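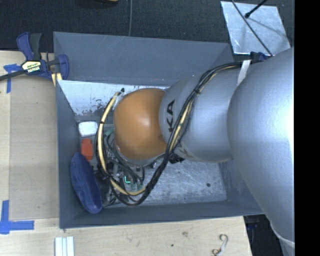

How often should the slotted bins on a small-parts shelf be recounted?

Count fast-moving parts once a month and everything else once a quarter, and recount any bin on the spot when its card and its contents disagree.

The rest of this page covers setting up a cycle count for a stockroom with open bins and paper or spreadsheet records. It assumes one storage location per part number. If the same part is kept in two places, merge them first or give each place its own record.

Before you start

Each bin needs a location code, a part number and a unit of count. The unit causes more errors than the other two. Washers bought by the box and issued by the piece will produce a mismatch on every count unless the record is converted. Choose the smallest unit that is ever issued and convert purchase quantities when goods are received.

Location codes should run aisle, bay, shelf, position. Use a fixed width and leading zeros so that a spreadsheet sorts them correctly: 02-05-03-11, not 2-5-3-11. Print the code on the shelf edge. Labels on the bin itself travel with the bin when it is moved.

Step 1. Sort parts into classes

Export the part list with annual usage and unit cost. Multiply the two to get annual value, then sort from highest to lowest. Add a running total column and divide it by the grand total.

Class A: parts up to 80 percent of the running total.
Class B: the next 15 percent.
Class C: the remainder.

In the stockroom used for the figures on this page there were 1479 active part numbers. Of these, 159 fell into class A and 618 into class B. Move any part into class A if running out of it stops work, whatever its cost. Drive belts and fuses are common cases.

Step 2. Build the schedule

Assign a monthly count to class A and a quarterly count to B and C. If labor is short, C can go to twice a year. Divide the number of counts due in the month by the number of working days and issue that many count lines per day. Sort each day's lines by location code so the counter walks the aisles once.

Do not put the record quantity on the count sheet. A counter who can see the expected number tends to confirm it.

Step 3. Freeze the location

Count before the first issue of the day or after the last. If neither is possible, hang a tag on the location and hold all picks from it until the count is entered. Post any open receipts and issues first. An unposted slip looks the same as a shortage.

Step 4. Count

Empty the bin if the parts are small enough to nest or hide in corners. Count into groups of ten on a flat tray and write the total once. For very small parts, weigh them:

1. Tare the scale with the empty container.
2. Weigh a sample of 50 pieces and divide by 50.
3. Weigh the full lot and divide by the piece weight.
4. Round to the nearest whole piece.

Repeat the sample whenever the supplier changes. Kiltby and Drumico both sell an M5 flange nut to the same nominal size, and the piece weights differ enough to throw off a full bin.

Step 5. Compare and recount

Set a tolerance for each class. Typical values are zero for A, 1 percent for B and 3 percent for C. Anything outside tolerance is counted again by a second person, without sight of the first result. If the two counts agree, look for a cause before adjusting:

Wrong unit on the receipt.
Parts placed in the neighboring position.
Issue slip not posted.
Return put back without paperwork.
Scrap not recorded.

Check at least one position to each side and the shelf above and below.

Step 6. Adjust and log

Enter the adjustment with a cause code. Keep old value, new value, date and initials in the log. Adjustments posted without a code cannot be analyzed later, so make the field required. In Zikel this is under Stock, Adjustments, Required Fields. In a spreadsheet, use a validation list.

Measuring accuracy

Record accuracy is the number of locations within tolerance divided by the number counted. Report it by class. A location that is over and another that is under do not cancel out. If class A falls below 97 percent, count it every 14 days until two passes in a row are back above the line.

Last revised 2019-02-13. The tolerance values will be reviewed again in April.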